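Sirnlow Support Portal
Case 715: Hand segmentation mask drops fingertips and reports false obstacle in palm region
Product: Hladun perception stack, release 6.2
Component: self-filter, wrist camera pipeline
Site: Trerkgate
Submitted by: Olesia Harasym, Integration
Assigned to: Covadonga Villalobos, Perception Support
Severity: 2
Status: Pending customer confirmation

Summary

Following the upgrade from release 6.1 to 6.2, the planner at Trerkgate intermittently refuses to execute approach motions. The log shows the collision monitor reporting an obstacle inside the workspace of the hand. The reported obstacle coincides with the underside of the hand itself. The fault occurs only at the station facing the corridor. Identical hardware at the second station is not affected.

Expected behavior

The self-filter removes all pixels belonging to the hand before the image is passed to the obstacle detector. The mask should cover the palm housing, the finger segments and the thumb at every commanded joint position.

Observed behavior

The mask is complete for the palm housing. It is incomplete along the bright metal segments of the fingers, where the mask boundary breaks up and leaves small unfiltered regions. The obstacle detector groups these regions into one object and the planner stops with the following message:

PLAN_ABORT: start state in collision (link: none, source: wrist_cam)

The absence of a link name caused some delay in diagnosis. The operators took the message to refer to an object in the cell and cleared the area twice before opening this case.

Steps to reproduce

1. Start the stack with the default 6.2 configuration.
2. Move the arm to the stored pose "corridor_ready".
3. Open the hand to the preset "relaxed".
4. Request any approach plan.
5. If the plan is accepted, repeat from step 3. The customer reports that the fault normally appears within 8 attempts.

Entry 1, Olesia Harasym

The parameter file, the planner log and the self-filter log are attached to this case. No mechanical work has been performed on the hand since the June calibration. The joint encoders were compared with the commanded positions and agree within tolerance. Rolling back to release 6.1 removes the fault, but we require the new grasp interface in 6.2 and cannot remain on the older release.

Entry 2, Covadonga Villalobos

Thank you for the logs. The kinematic model in the parameter file matches the hand type, and the projected outline of the fingers is correct. The error is therefore unlikely to originate in the forward kinematics.

Release 6.2 introduced a refinement step that adjusts the projected outline to the nearest strong image edge. It relies on a clear difference in brightness between the hand and whatever is behind it. Please provide a wrist camera view taken at "corridor_ready", with exposure left on automatic.

Entry 3, Olesia Harasym

The requested view is included with this entry. The station lighting was left at its normal setting.
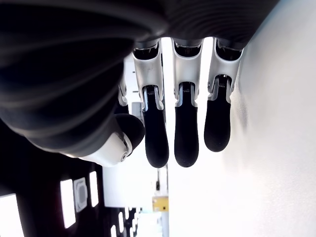
Entry 4, Covadonga Villalobos

The view is consistent with the fault. The black fingertips separate well from the white wall and would give the refinement step a reliable edge. The silver segments are nearly white along their edges and offer very little contrast against the bright background. In these places the refinement step is liable to move the outline inward to the next edge it can find, such as the dark slot at the top of a segment or the spring at the joint.

The dark palm housing also occupies a large part of the image. Automatic exposure is weighted over the full image in the default configuration and will tend to raise the exposure in response, which reduces contrast further in the areas that are already bright.

Please apply the following changes to the self-filter section and restart the perception node only:

edge_refine: false
mask_padding_px: 6
exposure_region: exclude_self

The last parameter removes the projected hand from the exposure calculation. It is available in 6.2 but is not enabled by default. A restart of the planner is not required.

Entry 5, Marta Lytvynenko, Operations, Trerkgate

The changes were applied to the corridor station. Approach plans were requested repeatedly from the pose given in the case, and no abort was recorded. We observed one side effect. With the additional padding, the system no longer detects thin objects held close to the fingertips. Our procedure for cable handling depends on this detection. Please advise.

Entry 6, Covadonga Villalobos

The side effect is expected at the padding value supplied. Please reduce mask_padding_px to 2 and retain the other settings. If the false obstacle returns, restore the value of 6 and suspend cable handling at that station until a corrected build is available.

I have referred the matter to Ustyna Levchenko in Perception Development with two requests: that edge refinement be limited to a fixed distance from the projected outline, and that the abort message identify the image region concerned when no link is available.

Entry 7, Ustyna Levchenko, Perception Development

Both requests are accepted. The limit on outline movement has been implemented and is under test against recorded data from the Indeo hand models. The change to the message text requires an update to the planner interface and will be tracked separately. The corrected self-filter will be issued as a patch to 6.2, and existing parameter files will remain valid.

Entry 8, Marta Lytvynenko

Padding was reduced to 2 on 26th December. Cable detection is restored. The station will be observed through the remainder of the shift schedule before we agree to closure.

Open actions

Perception Development: release patch and notify the site.
Trerkgate Operations: confirm results at the corridor station.
Documentation: add exposure_region to the 6.2 configuration guide. Assigned to Lorna Tolentino.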